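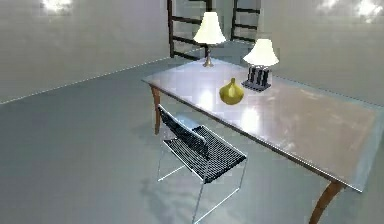
The simulated room with the table, the two lamps and the yellow vase.

Komton opened its robot software lab in Stanlow to visitors on 2022-09-14, and 200 people came. The guests were shown how the team builds rooms on the computer, where a robot can practice household tasks before it meets real furniture.

"A chair with thin metal legs is a difficult thing for a robot to go past," said Rozália Lakatos, who led the demonstration. Her group has 706 rooms in its library – all of them can be changed by hand.

Guoqing Jia answered questions about lighting and shadows for school groups. The next open day is planned for February, in the Erdős hall. Entrance is free, but places must be booked.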